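# Collecting navigation examples in the Doltholm apartment

This page covers how to record a batch of walking episodes in simulation and get them into shape for training. It assumes you already have Cirnumero installed and can open the Doltholm apartment without errors. If the apartment loads with missing textures, fix that first and come back.

The target for one batch is 2000 accepted episodes. An episode is one walk from a start pose to a goal pose, with the head camera view, the joint states and the commands saved together. Episodes that end in a fall or a time-out are kept in a separate folder. They don't count toward the 2000.

## 1. Set up the batch file

Copy `batch_template.yaml` into your own folder and change these lines:

```
scene: doltholm_apartment
robot: humanoid
episodes: 2000
max_seconds: 180
views: [head, room]
seed: 3
```

`max_seconds` is the limit for a single walk. Most good episodes finish long before 180 seconds, so if you see a lot of them running to the limit, something is wrong with the goals and you should stop the batch.

Leave `views` at two. The room view costs disk space, but the people checking the episodes need it.

## 2. Choose start and goal poses

Open the pose picker and load the floor map. Click to place a start, drag to set the heading, then do the same for the goal. The picker writes both to `poses.csv`.

Put a good share of the starts close to furniture. Our first set for Hosoda had nearly all of them in open floor, and the policy trained on it did fine until it had to leave a spot next to a chair. Then it turned straight into the chair. Near starts give the head camera views where a piece of furniture fills one side and there is little else to go on besides the floor.

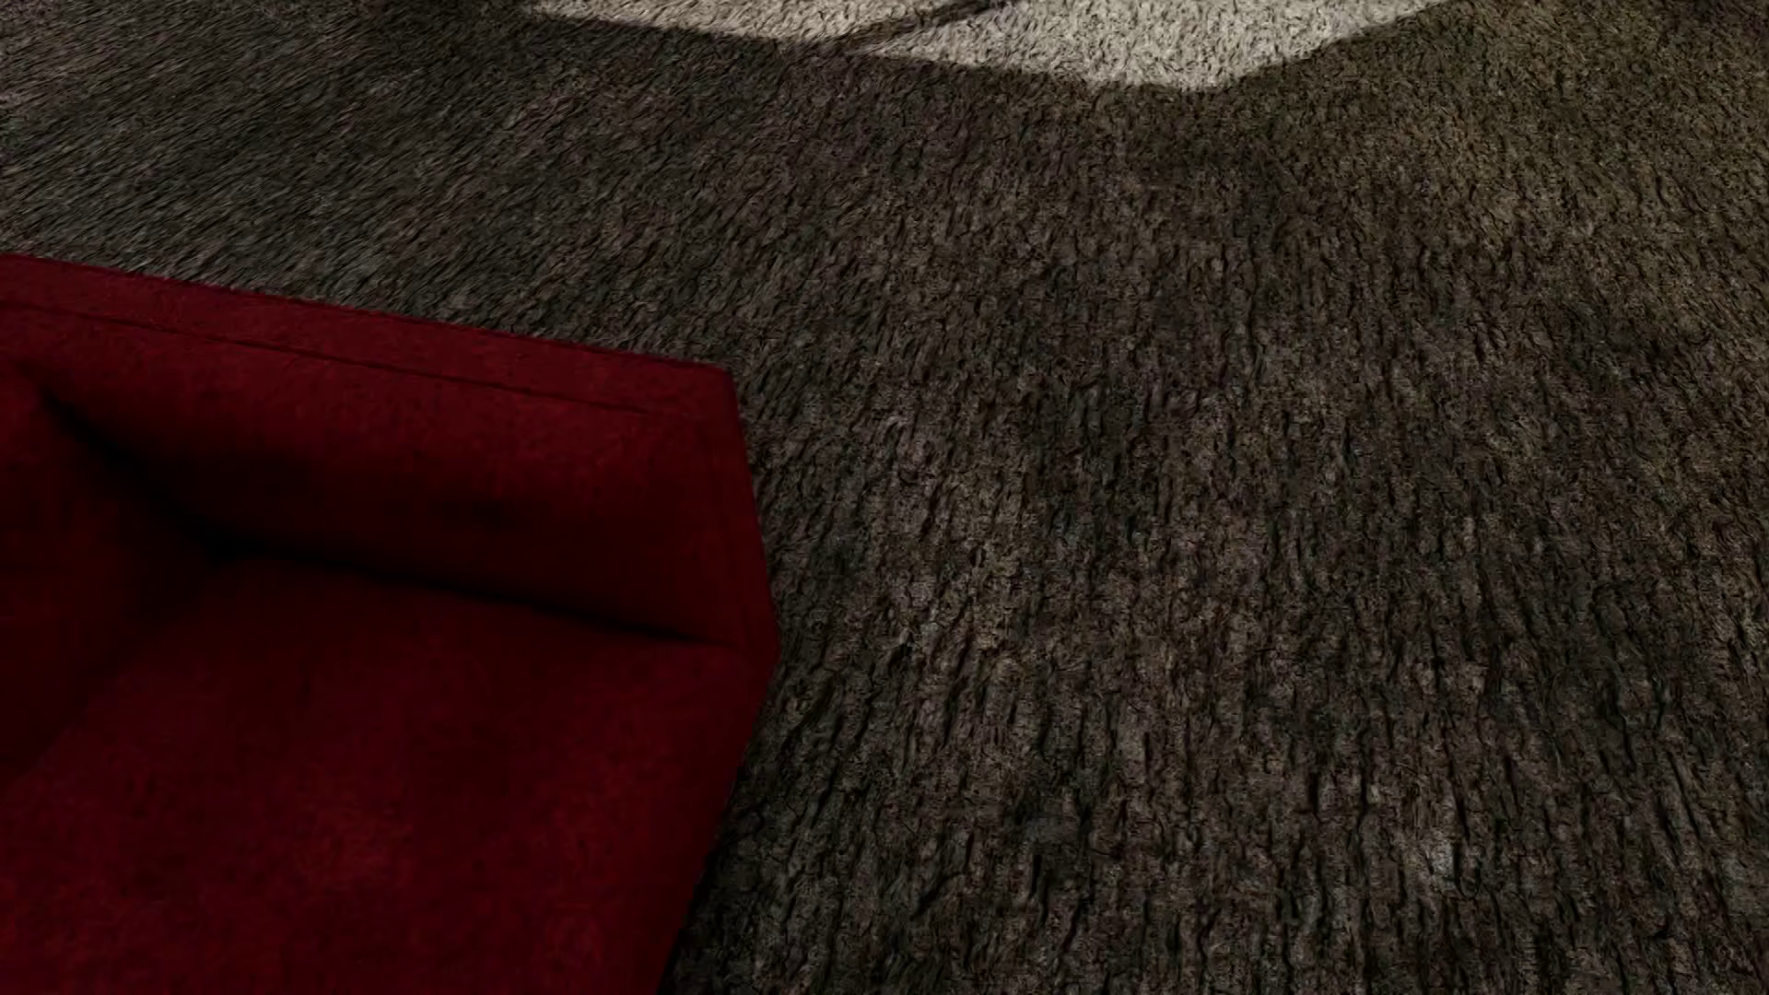
**How close to the furniture can a start pose be?**

As close as the picker allows without its collision warning. The warning uses the full body outline with the arms hanging down, so if the outline stays green the pose is safe to use. Don't turn the warning off to squeeze in closer. Those episodes begin with a contact and get thrown out at the checking step anyway.

Goals need less care. Spread them over the room and make sure each one can be reached on foot. Run `check_poses` when you're done. It plans a path for every pair and lists the ones with no route. Delete those lines from `poses.csv` or move the goal.

## 3. Vary the floor and the light

The floor material matters more than we expected. With a single flat material, the policy learned to treat any change of color as an obstacle and stopped at the edge of every sunlit area. Turn on floor randomization and sun randomization together:

```
randomize:
 floor: true
 sun: true
 furniture: false
```

Some of the floor materials look odd in a home, and the rough ones look like something from the woods. Leave them in. The collision shape underneath is flat in every case, so the gait isn't affected and only the camera sees a difference.

Keep `furniture` off for the first batch. Moving furniture means the pose file has to be rebuilt for each layout, and that is easier once you have one clean batch to compare against.

## 4. Do a short trial

Before the full batch, record a few episodes with the same file:

```
cirnumero record my_batch.yaml --trial
```

Watch them in the viewer from the room view, at normal speed. Check three things: the feet stay on the floor, the robot starts where the pose file says it does, and the head camera moves with the head. The third one sounds obvious, but the camera mount was left behind at the origin in an older release and we lost a night of recording to it.

Also look at how the robot stands in the first second. It should be upright with the arms hanging a little out from the body, and settled before the first command arrives.
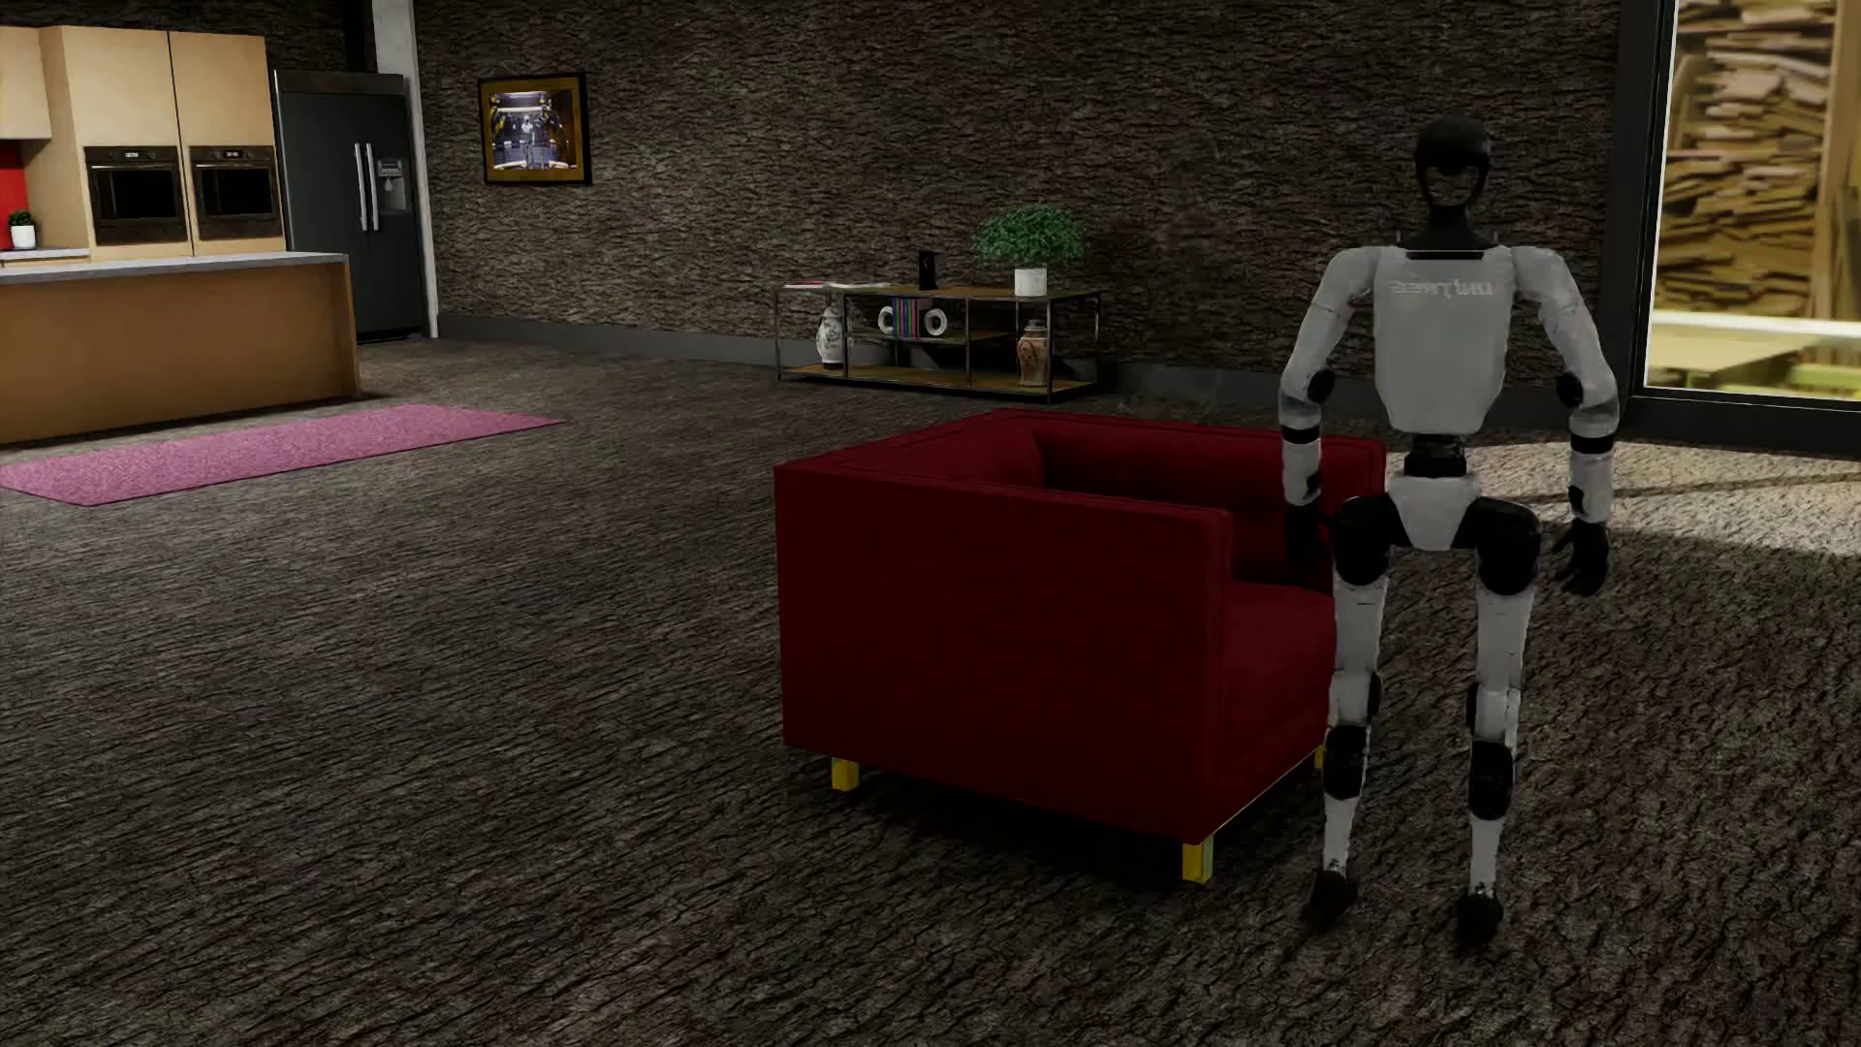
If it sways or drops when the episode begins, raise `settle_time` in the batch file and run the trial again. Two seconds has been enough in this apartment. A higher value does no harm except that the batch takes longer.

## 5. Record the full batch

Start it in the evening and let it run. Use `--resume` if it gets interrupted — the recorder picks up at the last complete episode and removes the half-written one.

Files are saved in this layout:

```
batch_01/
 accepted/
 failed/
 poses.csv
 log.txt
```

Copy the whole folder when you move it. The training loader reads `poses.csv` from inside the batch folder and won't find it anywhere else.

## 6. Check and label

Open the batch in Cunemby. It shows the head view and the room view side by side, with the commands underneath. For each episode you're asked to keep it, drop it, or flag it.

Drop an episode if:

- the robot touches anything on the way
- it stands still for a long stretch with a clear path ahead
- the two views are out of step with each other

Flag it if you aren't sure. A second person goes through the flagged ones. Don't drop an episode only for a dark or plain head view. Plenty of useful ones begin with most of the view taken up by floor, and the policy has to see those too.

When you've finished, export with `--split`. This sets aside a test portion by start pose, so that no start in the test portion also shows up in training. Earlier batches were split by episode number, and their test scores came out too high. If you're still using one from before September, export it again.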